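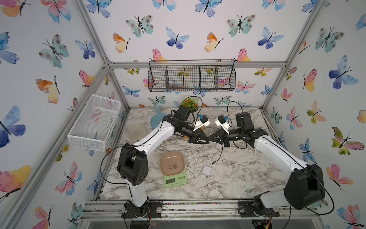
Counter and scale check, Plaritz kitchen corner, bay 11. The kitchen scale gets checked before anything else on the table. Leave the square panda dish on the light green scale, note the reading, lift it off and note it again. Dish alone should read 257 g.

1. Scale zeroes with platform clear. OK.

2. Dish reading. 257 g on two tries. Third try 331 g, repeated after zeroing and came back correct. Recheck in December.

3. Marble top clean. FAIL. White crumbs near the scale. Wipe toward the front and go under the scale as well. 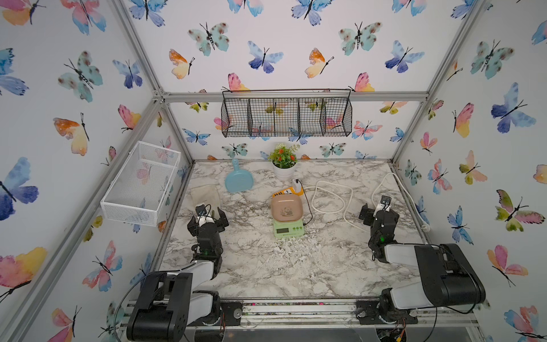
Use a barely damp cloth and keep it off the display. Allow 25 minutes before the next weighing.

4. Cords. Comment: keep them clear of the weighing platform. 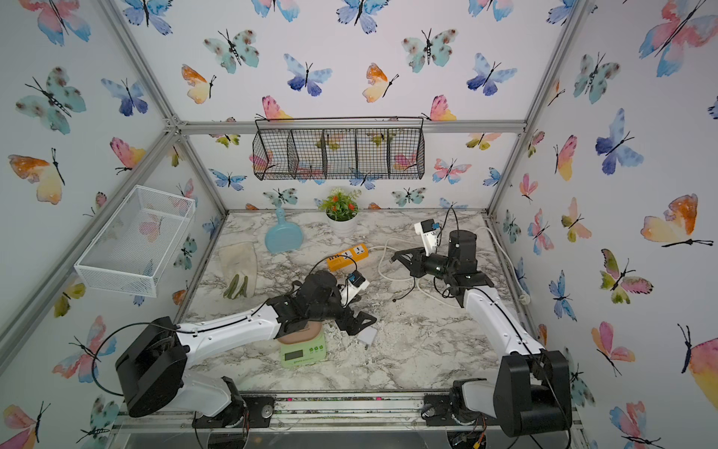
5. Gloves with green fingertips. Lay flat as a pair, fingers to the front. Replace if the rubber is split.

6. Wall baskets firm on their fixings. OK.

Checked by Laimutė Priedītis. Item 3 open.

Last updated: December
Contact Plaritz site office | © Plaritz | Back to top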